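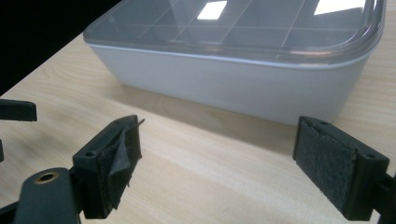
Ticket 935 – lid on divided storage box won't stay down
Opened by: Yi-chun Mak
Product: Pladine divided box with clear lid
Order: 348
Date: November 5, 2018

Hello! I bought one of your Pladine boxes from the Prundton shop for my beads and buttons (the grey one with the smoky see-through lid) and I love it, but the lid is driving me mad. It goes on fine, I press all round the rim, I walk off to make a cup of tea, and when I come back one corner has popped up again. Always the same corner too, the front left one.

What I've tried so far:

Turned the lid round the other way. Same corner of the box lifts, so I'm thinking it's the box and the lid is fine?

Washed both bits in warm soapy water and dried them properly. No change.

Took all the beads out and tried it empty – it stayed shut overnight! I was so pleased. Then I filled it up again and up it came.

Put a heavy cookbook on top for 30 minutes. Flat as anything until I took the book off.

Reply from Heltoden support
Hi Yi-chun, thanks for all the detail. As it shuts when empty, could you check that the dividers near that corner are pushed right down? If one sits a touch high it can catch the lid once the compartments are full.

Update from Yi-chun
Well, you were half right! I ran my finger along the tops and one divider was a tiny bit proud of the rest. I pushed it and it clicked, and the lid has been down for 2 days now. But if I carry the box by its ends the divider creeps up again, and then the small beads get underneath and mix themselves up, which took me a whole evening to sort out.

Could I have a replacement set of dividers, please? I'd like it sorted before December as I've got presents to make. I'm happy to collect from Prundton if that's easier.

Status: waiting for parts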